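Home Projects Reports People Search

Collecting Grasping Examples for a Small Pick-and-Place Arm
Akinyi Athumani and Musyoka Mabula
Project report, September 2025

3. Data collection

The goal of this part was to record enough examples for the policy to learn shelf picking without hand-written rules. Each example is one episode: the arm starts from a rest pose, moves to an object, grips it and puts it somewhere else. We recorded joint angles, the gripper opening and video from the wrist camera.

We drove the arm with the Mestar hand controller. Akinyi did most of the driving and Musyoka checked the files. In total we kept 308 episodes. Another 235 were thrown out, mostly for dropped video or a late start on the gripper signal. The Putwood logger fixed the late start once we updated it.

Cups took longer to learn to drive than boxes. A tapered cup can turn between the fingers if they close too near the base, so we agreed on a slow approach and a short pause before lifting.

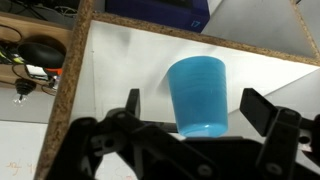

Why did we not use simulated episodes to save time?
We tried the Birnov simulator first, but soft plastic did not bend in it the way our cups do, and the policy trained on that data squeezed too hard.

Start positions were changed after every ten episodes. Before that the policy mostly memorized one path and missed when the object moved a few inches. We also changed the lighting between sessions. Labels were added by hand: object type, start cell, and success or failure. Failed grasps with clean video were kept in a separate folder.

4. Next steps

We want around 1,000 episodes before training the larger model. Recording continues in October. The cell labels still need a second check, and the folder names from the first two sessions do not match the rest.

This site uses cookies to remember your settings. Accept / Decline

Contact | Mohamedi Student Robotics Lab | Back to top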